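Course materials > Criminal procedure > Handout 6: Handling physical evidence

Reading time: 4 minutes

6.1 Scope

This handout covers the path of a physical item from seizure to the trial exhibit list. It assumes you have read Handout 5 on search powers. Digital material is dealt with separately in Handout 8, and blood and tissue samples are left out altogether.

6.2 Continuity

Continuity means that the prosecution can account for an item at every stage. Each transfer needs a signature from the person giving the item up and one from the person taking it. The item keeps the reference given at seizure. A later examiner may add a suffix to it but may not replace it.

A gap in the record does not by itself make an item inadmissible. The court asks how long the gap was, who had access, and whether the item is of a kind that could be swapped or altered without trace. A numbered firearm survives a gap better than a bag of powder.

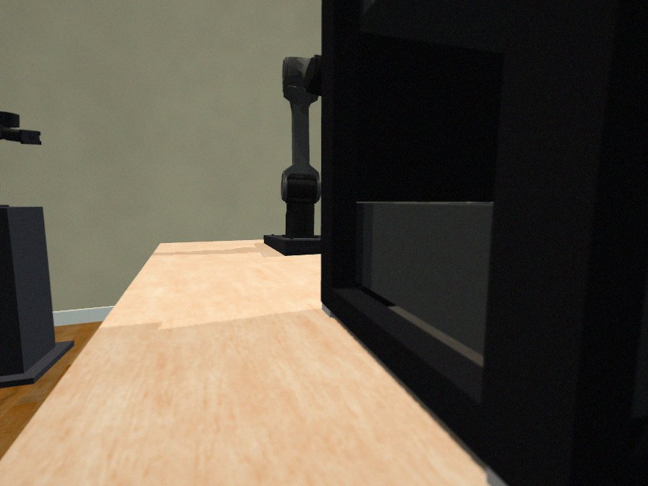
Fig. 6.1 Black cabinet on a wooden tabletop, with a robot arm in the background (rendered).

6.3 The Zastidach warehouse case

Our working case for the term is a theft from a bonded warehouse at Zastidach. Officers seized 283 items under one warrant. The store log opened on a Monday and the first 168 entries were complete. The remaining entries had a receiving signature only, as the officer handing over had left before the count was finished.

The defence applied to exclude every item in the second group. The judge declined to treat the group as a block and took the items one at a time. Sealed cartons with unbroken tape were admitted. Two loose items were excluded - a ledger and a set of keys - on the ground that either could have been handled without leaving a mark.
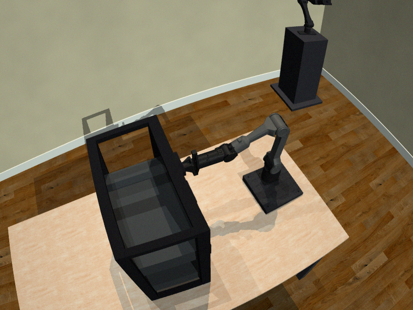
Does a broken seal mean the item must be excluded?
The court will first look for a record of who broke it and why, and an examiner's note made at the time will normally be enough to keep the item in.

6.4 Storage and access

The store used in the Zastidach case was run under contract by Mustarano. Its access log recorded door openings but not the shelf visited. The defence expert noted almost 300 openings in the relevant period and argued that none could be tied to a given exhibit. The judge accepted the point as a matter of fact and gave it little weight for the sealed cartons. 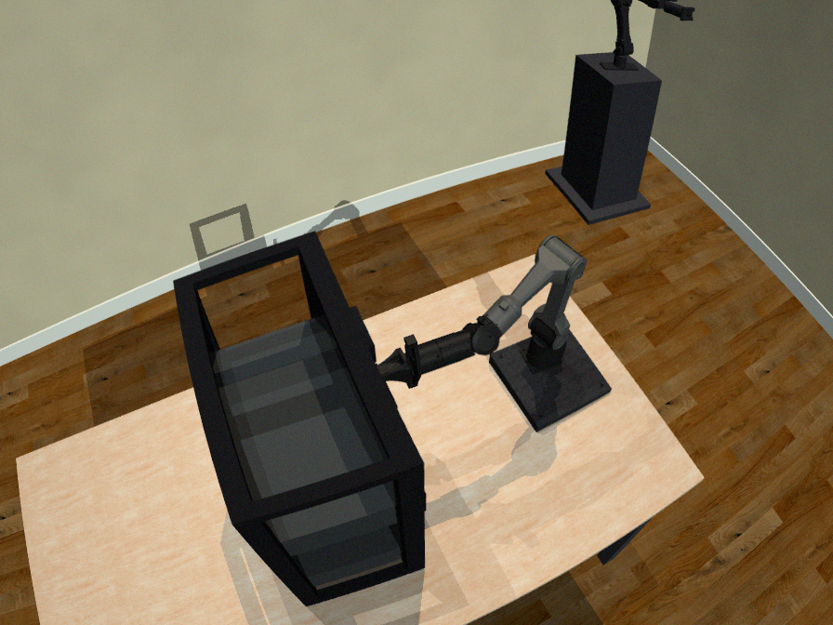
The same log was of more use to the defence on the keys, which had been kept in an open tray. Access to the room was in effect access to the item, and no record narrowed it further. Compare the ruling in Prokopenko (reading pack, item 2), where the tray was inside a locked unit with its own register.

6.5 For the October seminar

Read the Zastidach ruling and the storage schedule attached to it. Prepare a short note on whether the ledger should have been admitted had it been photographed page by page at seizure. Bring the blank continuity form from the Zultora practice pack.

Contact: course office | Copyright: course team, all rights reserved | Back to top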